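Catégorie : Maison et entretien > Linge > Odeurs et taches

Les serviettes sentent le renfermé même juste après la machine

Delia Bratu
juillet 2024

Bonjour à tous. Je vous prie d'excuser mes fautes, le français est ma troisième langue. J'habite depuis janvier un petit appartement sans balcon et je fais sécher le linge dans la salle de bains, où il y a une fenêtre très étroite. Mes serviettes de toilette ont pris une odeur de cave. Quand elles sont sèches, on ne sent presque rien, mais dès que je m'essuie les mains, l'odeur revient tout de suite.

Je lave à 40 degrés avec une lessive liquide et je mets aussi de l'assouplissant. J'ai essayé de doubler la dose de lessive pendant deux semaines et j'ai l'impression que c'est devenu pire. La machine est une Drirkano, elle était déjà dans l'appartement et je n'ai pas trouvé la notice.

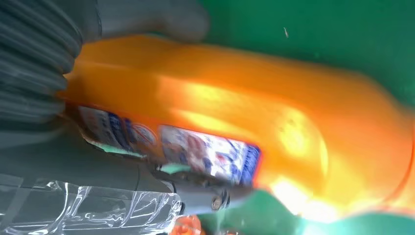
Recep Erdem
Doubler la dose, c'est justement l'erreur que j'ai faite moi aussi pendant longtemps. Le surplus de lessive ne part pas bien au rinçage, il reste dans les boucles du coton et les bactéries se nourrissent de cela. L'assouplissant fait la même chose, il met un film gras et la serviette boit moins bien l'eau.

Je vous conseille de procéder ainsi. D'abord un lavage à 60 degrés, les serviettes seules, sans aucun produit. Vous allez peut-être voir de la mousse au hublot, il s'agit de l'ancienne lessive qui sort. Ensuite un deuxième lavage à 60 degrés avec la dose normale, et un rinçage supplémentaire si votre programme le permet. Regardez avant l'étiquette des serviettes, car certaines couleurs ne supportent pas cette température. Après cela, plus d'assouplissant pour le linge de toilette.

Pour le séchage, ne laissez jamais le linge attendre dans le tambour. Chez moi j'étends une serviette sur deux barres du séchoir, pour que l'air passe au milieu. Cela prend de la place, je sais.

Austra Sakalauskas
changez de serviettes, les miennes avaient quatre ans et rien n'a marché. avec des fines en nid d'abeille plus de problème, ça sèche en une nuit

Murdo Galbraith
Je suis d'accord avec Recep, mais il faut penser également à la machine. Tirez le joint du hublot avec les doigts et regardez dans le pli : s'il y a du noir, l'odeur vient probablement de là. On le frotte avec un chiffon et un peu d'eau savonneuse. Nettoyez aussi le filtre de la pompe (mettez une bassine, il sort plus d'eau que l'on croit) et le bac à produits, qui s'enlève complètement sur la plupart des modèles. Puis un cycle à vide, le plus chaud possible. Entre les lavages, laissez la porte entrouverte.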